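Minutes, Culalholm Shared Pantry, October catch-up
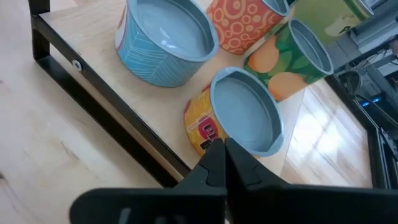
Culalholm, October

Minutes by me, Hatem El Ouafi, as I lost the coin toss again. Apologies in advance for the tone, you all know I can't write the formal kind!

We kicked off at 6.40 in the back room, a bit behind time as the kettle was slow and half of us had parked on the wrong side of the oval. Last meeting's minutes were accepted without changes, apart from the spelling of Giratero, which I've now fixed in three places (thanks to whoever circled them in red pen).

1. The canister shelf

This took up most of the evening. The cylindrical containers are on the light wooden board in the black metal frame, and that's where they're staying. There was a push to move them down beside the tea towels, which I spoke against, and in the end we left it. My view is that people grab what's at hand height and forget the rest, and we've already had one lot of rice crackers go soft behind the vinegar.

We had a good long natter about colour. The yellow and orange one is the easiest to spot from the door, so we agreed it's the one for snacks that need eating up first. The light blue one with the thin white lines is for dry biscuits. Someone asked whether we should cover the printed sides with plain paper and write on them, and the feeling was no, they look cheerful as they are and paper gets grubby in about a week. Labels will go on the shelf rail instead. I've said I'll do them with the Radwan label maker, provided somebody can find the charger.

Lids: both of those have the grey lid sitting down inside the rim, and please press it all the way round when you put it back, don't just plonk it on and hope. Rinse and dry before refilling, too. We had a short disagreement over whether a wipe with a dry cloth is enough for crackers. It is for crackers. It isn't for anything with cheese powder.

2. Money

The jar and the account together come to $744. Out of that we owe Lirkach for the second shelf unit, and I'm told the invoice is on its way, although I was told that last time as well. We agreed to hold off on buying more storage until it turns up. The quote for redoing the whole pantry wall came back at $2360, which got a laugh, and then a bit of a silence. The cut-down version without the new benchtop is $1417 and we'll talk about that one again once we know what the autumn lunch brings in.

3. Tidy-up

Sunday morning, from nine. Jobs so far are the bottom cupboard, the spice drawer (bring gloves, the turmeric has been at it) and checking dates on the tins. I'd love 2 more people for the cupboard. If you're only free for an hour that's fine, come for the hour. Bring your own mug, ours have wandered off to the hall kitchen and I'm still collecting them one at a time.

Anything past its date goes in the green tub by the back step and I'll take it home for the chooks, where suitable. They don't do curry paste.

4. Other bits

The tea order will stay with the Giratero blend. Two people would like a decaf and we'll get a small box to see if it moves.

The lovely person who left the passionfruit on the bench, thank you, they were gone by morning tea.

There was a question about whether kids can help themselves from the snack container after the Culalholm craft group. Yes, with clean hands, and one of the grown-ups does the lid.

We didn't get to the freezer. It goes first on the list next time, before anybody mentions shelves.

Closed at 7.55. Labels and charger: me. Chasing Lirkach: also me, apparently.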